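Trametti Flat-Pack Wall Cabinets: Frequently Asked Questions

Assembly and mounting

What comes in the carton?
Two side panels, a top, a bottom, one fixed shelf, a back panel, the door or doors you ordered, and one bag of hardware. The bag holds dowels, cam bolts, cam locks, confirmat screws, two hanging brackets and the wall rail. Wall anchors are not included. The correct anchor depends on your wall.

What size are the cabinets?
The Keskin model is 798 mm wide and 586 mm high. Depth is 300 mm without the door. The door adds its own thickness plus a small gap for the bumpers. All sizes are outside measurements.

Which tools do I need?
A drill, a 5 mm wood bit, a Phillips No. 2 screwdriver, a rubber mallet, a level, a tape measure and a square. A second person is required for hanging.

In what order do I assemble the box?
1. Tap the dowels into the ends of the top, bottom and shelf. Use glue in the dowel holes only.
2. Screw the cam bolts into the side panels until the collar touches the wood.
3. Lay one side panel flat, set the top, bottom and shelf onto it, and turn the cam locks a half turn.
4. Fit the second side panel.
5. Slide the back panel into the groove from above.
6. Measure both diagonals. If they differ, push on the longer diagonal until they match, then drive the confirmat screws.

The back panel will not slide in. What is wrong?
Usually glue has squeezed out into the groove. Clean it with a narrow chisel before it sets. If the groove is clean, check that the box is square and loosen the cams slightly.

Which way should the grain run?
Vertical on the sides, back and doors; side to side on the top, bottom and shelf. Panels cut from one board are numbered in pencil on the rear edge. Keep them in number order if you want the grain to follow through. 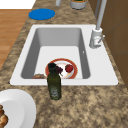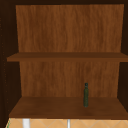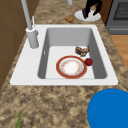
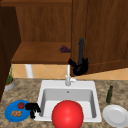

Kitchen views: sink and countertop (first and third), wall cabinets (second and fourth).

How high above the counter should the bottom edge sit?
Mark the line before hanging the rail, and measure from the finished counter surface. Local codes may set a larger distance over a cooktop. Follow the code and the manual for the cooktop where they ask for more than we do.

Can I hang the cabinet on drywall alone?
No. The rail must be screwed into studs or solid masonry. If only one stud falls behind the rail, open the wall and add blocking, or fasten a plywood strip across several studs and mount the rail to that.

Can I shorten a cabinet?
Width, yes — height, no. The side panels carry the drilling for the shelf and hinges. To reduce the width, cut the top, bottom, shelf and back by the same amount, then redrill the end holes with an 8 mm bit and a doweling jig. Doors must be reordered.

Finishing

Do the parts arrive finished?
The Sovstead line is oiled at the shop. The Keskin line is sanded but unfinished. Finish all faces before assembly, including the rear of the back panel. A panel coated on one side only is likely to cup.

Which finish do you recommend?
Citon hardwax oil, two thin coats. Wipe off the excess after the first few minutes and leave the parts on strips overnight — do not stack them. Lay used rags flat outdoors to dry before disposal. Oily rags can catch fire when bunched up.

Can I use water-based varnish?
Yes. Wet the wood lightly first, let it dry and sand off the raised fibers. Mask the dowel holes and the groove.

Parts and changes

A panel is damaged. How do I get a new one?
Send the carton label number and a photo of the damage to the parts desk, attention Barış Yazıcı. Do not assemble the damaged panel. Glued parts cannot be exchanged.

Did the hinge drilling change?
Yes, in April. Doors made before then use the old cup spacing and do not fit current side panels. State which version you have when you order a door.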